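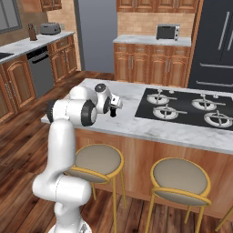
Nusrat Navaratnam asks whether the sealer has to be reapplied after every move of the faucet, and whether the old coat must come off first. No to the first, and only in part to the second: see Section 4.3, step 2.

Home Products Manuals Downloads Contact
5 min read

Section 4. Sealing Stone Countertops with Ludari Penetrating Sealer

4.1 Before you start

Ludari is a penetrating sealer for marble, limestone, travertine and unpolished granite. It does not form a film. It does not protect marble against etching by lemon juice, vinegar or wine. Do not use it on quartz composite, laminate or glazed tile.

You need:
- Ludari sealer, one can
- stone cleaner with neutral pH
- white cotton cloths, lint free
- a foam applicator pad
- nitrile gloves
- masking tape

CAUTION: Sealer vapor is flammable. Turn off pilot lights and open at least one window before opening the can. Keep the can closed between coats.

CAUTION: Cloths wet with sealer can heat up and catch fire. Lay them flat outdoors to dry before disposal. Do not leave them in a pile.

4.2 Water test

1. Clean the stone and let it dry overnight.
2. Place a teaspoon of water on the surface in a work area, for example beside the sink or cooktop.
3. Wait 4 minutes and wipe the water off.
4. Look at the spot from a low angle. If the stone has darkened, it needs sealer. If there is no change, repeat the test at two other points.

Note: Veins and field stone can absorb at different rates. Test both. Honed marble normally darkens faster than polished marble.

4.3 Applying the sealer

1. Mask the sink rim, cooktop trim and any wood edging.
2. On stone sealed earlier, strip only the areas that failed the water test. Use Ludari Stripper as described in Section 6. Sound areas may be left as they are and recoated.
3. Shake the can. Pour a small amount onto the applicator pad, never directly onto the stone.
4. Work in strips from the back edge to the front. Overlap each strip by half a pad width.
5. Leave the sealer to soak in for 10 minutes. Add more where the surface looks dry.
6. Wipe off all excess with a clean cloth. Turn the cloth often.
7. Buff with a second cloth until no drag is felt.
8. Wait two hours and apply a second coat in the same way. Honed stone may take a third.

Note: One can covers 110 square feet of polished marble in two coats. Coverage on limestone is lower.

CAUTION: Sealer that dries on the surface leaves a gray haze. If haze appears, wet a cloth with fresh sealer, rub the area to soften the residue, and wipe dry at once.

4.4 Curing

Keep water off the stone for 24 hours. Do not set down cookware, cutting boards or small appliances during this time. Repeat the water test after three days.

4.5 Moving or replacing a faucet

A new hole exposes raw stone at the cut. Seal the inner wall of the hole with a cotton swab, two coats, before fitting the gasket. The countertop around it needs no treatment if it passes the water test.

For replacement pads order part 1686 from Rendimora, Traltville.

Revised 06/01/2020. Technical review: W. Gerlach.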